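Unit 8: Reading a Vendor Sheet

Our patient this time is the Trumeo two-arm kit, sold by Kevden with a brochure that uses the word "effortless" 2 times on its first page. Please bring your copy, and a pen you don't mind wearing out.

The sheet claims a 99 percent grasp rate. Ask: 99 percent of what? Rigid blocks, it says in the footnote, on a mat, one arm working. The second arm was presumably on break.

Grímur Baldursdóttir's bench task is less polite. One arm has a two-finger gripper, the other has to manage a fishing net by its handle, and the goods are small toy fish in a shallow tray.
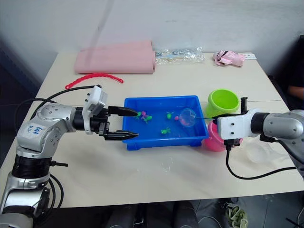
Score the two arms separately before you score them together - a good average hides a lazy arm. Log every regrasp, even the embarrassing ones.

Reading: Kennedy, chapter 2, then the Rurkden service terms. Note what "on-site support" leaves out.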